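**Garra de mão, versão 2: folga no dedo móvel e perda de marcador**

**niker_oficina**
Continuação do tópico de julho. Troquei o servo da garra pelo Jondale de 20 kg·cm e refiz os dedos em PETG. A folga na ponta caiu, mas o rastreio ainda perde o cubo quando giro o punho para dentro. Em 33 gravações, 11 ficaram inúteis por esse motivo.

Os testes agora são na bancada preta com a cuba embutida. Garra na mão esquerda, segundo cubo preso nas costas da mão direita.

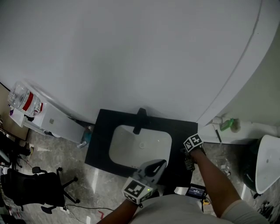 Bianchini discorda do diagnóstico: para ele, perda com punho girado é problema de exposição, e mexer na geometria do cubo só esconde o defeito. Pede que se trave o obturador em 1/250 antes de reimprimir qualquer coisa.

**sitton**
Não concordo com o Bianchini. Borrão de movimento derruba a detecção em qualquer ângulo. Se só cai com o punho para dentro, é oclusão: a mão tapa duas faces e a terceira fica rasante demais. Sobe o cubo 20 mm no suporte e repete.

**niker_oficina**
Subir 20 mm aumenta o braço de alavanca e o suporte flexiona. Já medi isso na versão 1.

**sitton**
Então engrossa a base do suporte. Quantas paredes?

**niker_oficina**
Três, preenchimento de 20%.

**bianchini**
Mantenho o que disse. Manda o log com o tempo de exposição por quadro. No último que você postou eram 2.020 quadros e a coluna estava vazia.

**niker_oficina**
A coluna vazia é erro do meu script, corrijo hoje. Vou fazer os dois testes separados: primeiro obturador travado com o cubo na altura atual, depois cubo elevado com exposição automática.

**sitton**
Usa a mesma trajetória nos dois, senão não dá para comparar.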